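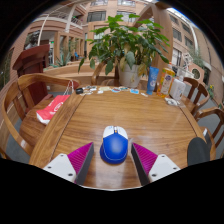
Notebook 2, p. 40

04/01/2018

Gomero oil, second round of test boards. Carried on from the November set, which had cured on the rack over the break.

Boards are beech offcuts from the Halmont job, planed and then sanded to 180. Half were wiped with a damp cloth to raise the grain, left to dry, and cut back by hand with the same paper. The other half went straight to oil. Pencil marks on the underside: W for wetted, D for dry. Estrella marked the November ones on the end grain and the oil has taken most of it off, so three of those can't be told apart. Left out of the comparison.

First coat flooded on with a rag, left 40 minutes, wiped off hard. The tin says 20. At 20 the surface was still drinking in places, mostly near the knots, and wiping then left dull patches. At 40 it was even. Past an hour it starts to drag and the rag leaves fluff behind.

Water rings: cold water under a glass for 60 minutes, then blotted.

One coat, D: pale ring, grain raised, can be felt with a fingernail.
One coat, W: pale ring, hardly raised.
Two coats, D: faint ring, slight roughness.
Two coats, W: nothing to see in side light.

Tea left a mark on all of them. Two coats W was the lightest and came up with a grey pad and a dab of oil, but the patch is now shinier than the rest of the board. Not good enough for a desk top where someone will put a mug down in the same place every morning. Try three coats, or two coats and the Sikder wax.

Colour: warmer than the sample Ralville sent, on every board. Could be their beech was steamed and ours wasn't. Hamdia is going to ask which supplier they used before we change anything on our side.

Weighed one tin before and after the last four boards. 266 g gone, including what stayed in the rags. Too much. A foam pad would waste less on the flat faces, rag for the edges only.

Rags: spread flat on the outside rail until stiff, then in the metal bin with the lid on. Found two balled up under the bench this morning. Please don't.

To do:
Third coat on W boards 5 to 8, leave D alone.
Repeat tea with the milk in.
Rub test, dry cloth, same spot, after a week's cure.
New 180 discs, the box has only 240 left in it.
Hamdia to ring Ralville re steamed stock.
Copy the ring results to the job sheet once the third coat is done, not before.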